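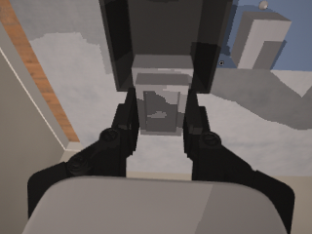
3.2 Collecting Demonstrations by Remote Control

Figure 2. View from the wrist of the simulated arm in the Drevon kitchen set, with one finger on either side of a small grey object and a dark open-sided container just behind it.

We were lucky to have patient people at the controls, and much of what we learned about teaching came from watching them work. Each operator steered the simulated arm with a handheld controller and saw two views, one from the side and one from the wrist, as in Figure 2. Most of them told us they used the side view to cross the workspace and then moved their eyes to the wrist view for the last little stretch, when the fingers have to come down evenly on both sides of the object. Shadows made this harder than we had expected, and several operators liked to pause there for a moment before closing the grip. We kept those pauses in the data, as they seem to us an honest part of how a careful person does the job.

In all we recorded 2,228 demonstrations over 4 tasks, of which 1,971 passed our checks and went on to training. A demonstration was set aside if the object was dropped outside the target area or if the controller lost its connection along the way. We also tried guiding a real arm by hand at our Prudcombe lab, following the Sepúlveda protocol. Newcomers took to it gladly and needed very little coaching, though their own arms got in the way of the side camera, and we come back to this in Section 5. All recordings were stored in the Nudwood format, with both views and the finger opening saved at every step.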